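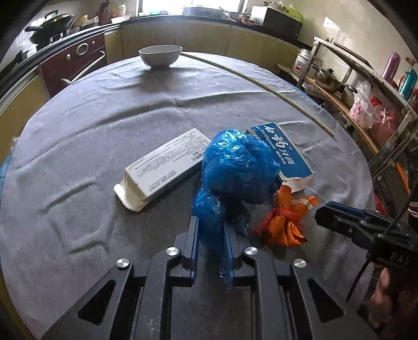

*Kitchen table, gray felt cloth, Sunday, before the pickup routine.*

**Ticket 800 – Jerkunero household planner**
**Opened by:** Ingvar Eyvindsson, Nosham
**Subject:** "Clear Surfaces" routine marks itself done when the stuff has only moved
**Status:** Open

Hi again! I'm the one who wrote in about the timer (fixed, thank you, it dings now). New problem, and I've kept a log like your form asks. The form only takes 200 characters, so I'm pasting the whole thing here – sorry in advance.

Short version: I have the routine set up for two surfaces, the kitchen table and the bed. It gives me 8 minutes for each. I check off the table, I check off the bed, and the app says the day is finished. Meanwhile the packaging is still in the house, just in another spot.

## What kind of stuff I mean

Mostly packaging, the kind that piles up after a shopping trip. There's the toothpaste box with its end opened, a white carton with a torn flap, a crumpled blue plastic bag and an orange net bag all knotted up with a red tie. The bamboo stick is on the table too, and so is the white bowl, and those two are keepers. In the app I've got everything on the table filed under one tag, "Table," and I suspect that's part of the trouble.

## What I tried

**Try 1: ran it as it comes.** Table first, bed second. The prompt says "Move items to where they belong." Fine, except I never told it where a net bag belongs, and it never asked! I got a green check anyway.

**Try 2: swapped the order.** Bed first, table second. Same green check. This one made things worse, as I carried a bunch of things off the bed and set them down on the table I was supposed to do next.

**Try 3: made a third surface called "Basket."** I thought if the laundry basket counted as a surface, the app would nag me to empty it. It does nag me, but it nags me to *clear* it, clothes and all, and I'd like the clothes to stay in there until wash day. I turned this off after one evening.

**Try 4: deleted everything and set it up from scratch.** Let the Nutton sync finish this time (last time I closed the app halfway). No difference that I could find. I did lose my 14-day streak, and if there's any way to get it back I'd be thrilled.

**Try 5: split the tags.** Now I have "Toss," "Keep" and "Wash" in place of "Table" and "Bed." Much better on the table! The torn carton and the blue bag go under "Toss," the bowl goes under "Keep," and I don't stand there thinking about it. The bed still gets me. I can't tag things in the bedroom unless I switch rooms first, and when I switch rooms the tags go back to the old set.

So the bed is where I'm stuck. It collects a real mix: another crumpled blue bag, a dark blue package, a white bottle, an orange snack wrapper, and a long white stick lying across the sheet. The red basket next to it has clothes in it with a blue box sitting right on top, and there's a flat cardboard box leaning between the basket and the bed. If I ask for "Wash," I'd want the clothes and only the clothes. The blue box gets no say in the app at all.

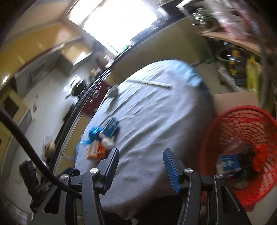

## What I'd like it to do

- Keep my tags when I change rooms. This is the big one.
- Ask where a thing went before giving me the check mark. One tap would do.
- Let a basket be a *place* and not a surface, so that it can hold laundry in peace.
- Give me a bit longer on the bed. The table I can manage in the time.

## Other details from your form

- Room names: Kitchen, Bedroom. No accents or odd characters.
- Sync: Nutton, on.
- Theme: Dovhaniuk, the dark one. Doubt it matters, but you asked.
- Happens every time? On the bed, yes. On the table, only with the old tags.
- Workaround: I do the bedroom with the app closed and check it off afterward – works okay, kind of defeats the purpose.

I'm around most evenings if you want me to run something again. I've left the split tags in place for now and haven't touched the bedroom setup, so whatever you need from that one is still the way it was when it went wrong.

Thanks!
Ingvar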